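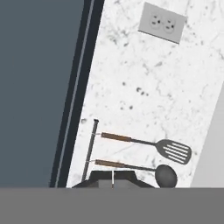

Okum_reader
My sister-in-law says marble etches if you so much as look at a lemon, so I'd skip the fancy cleaners and ask what people use daily. I have 23 square feet of it going in come February and the shop wants me on the Peltex sealer plan. Worth it?

skiltska
We've had ours 14 years! I wipe it with dish soap and warm water, dry it with a towel (the drying matters, we have hard water) and that's it.

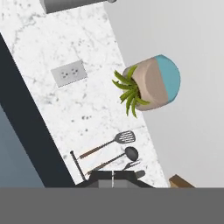 I do reseal once a year - a small bottle lasts ages. The plan our shop quoted was $540, so no thanks from me.

lema200
Sealer won't stop etching, only stains. Don't use vinegar. Ask for honed if you haven't ordered yet, it hides the dull spots better.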